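Gilley's travelling puppet theatre kit, reviewed

Every parent has a box under the stairs containing a hobby that lasted one wet afternoon. I came to the Gilley kit expecting to add to mine.

It is sold as a full children's show in a carrying case: a folding stage, six hand puppets, two painted backdrops and a script called The Goose Who Ran the Post Office. The stage goes up in 30 minutes, or 18 if your co-producer is kept in another room. Mine is five and has opinions about curtains. 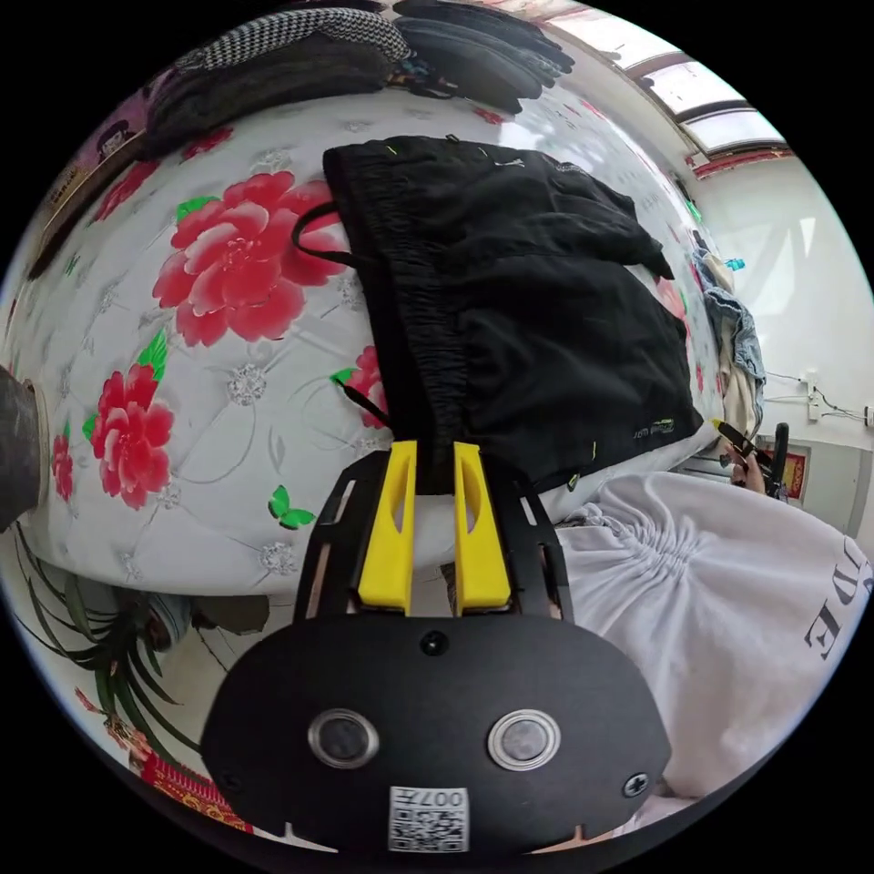
The curtains, as it happens, are the best bit. They run on a proper cord, close without snagging and give even a shambles of a performance the air of having been planned. The puppets are good too, though the postmaster's head is so heavy that he nods gravely through everyone else's lines.

The script is where things wobble. It wants three puppeteers and a narrator, and at one point asks two of them to swap sides "in silence". Our living room has not known silence since May.
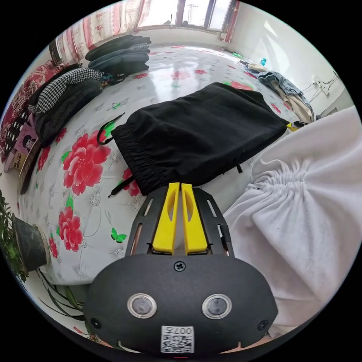

We gave our first performance at 4pm to an audience of grandparents. The goose came on early, forgot she was a goose and did a spot of barking. It got the biggest laugh of the show, so it has stayed in.

I lent the kit to the after-school drama club for a second opinion. 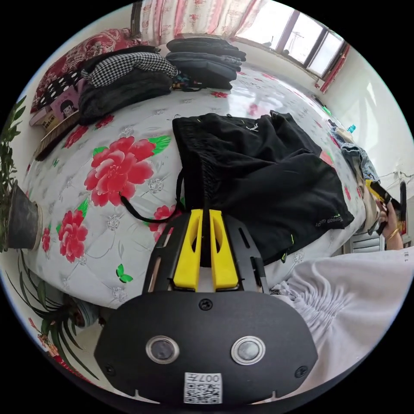
Idun Lundgren found the stage too low for anyone over eight, and said the older ones had ended up performing on their stomachs. She was kinder about the backdrops, and has asked to borrow the seaside one again.

At 230 pounds it is a lot to pay for a goose. The rival set from Skaveck costs less, but its stage folded up halfway through our second act — with my hand in it.
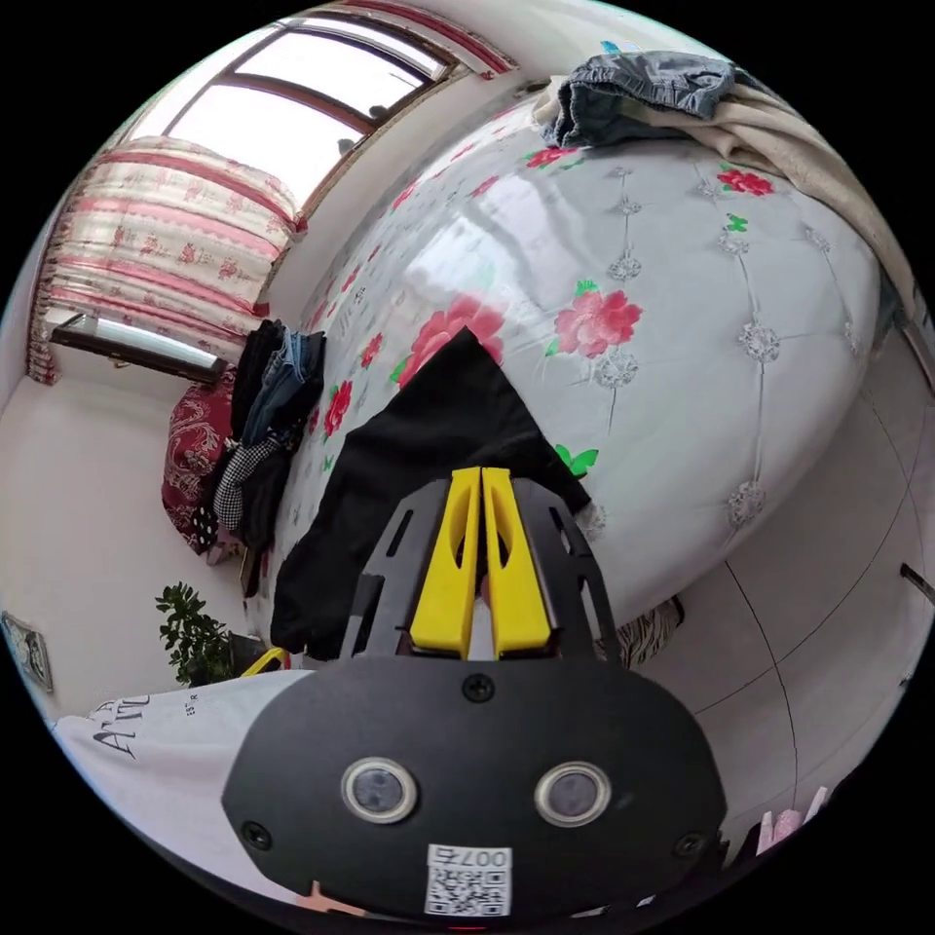 Gilley does sell extra scripts, and the pirate one needs only two people and a bucket. Start with that. I would also stick a bit of felt under the feet of the stage, which slides about on a bare floor whenever the crocodile gets worked up.

Three stars, and a fourth for the curtains.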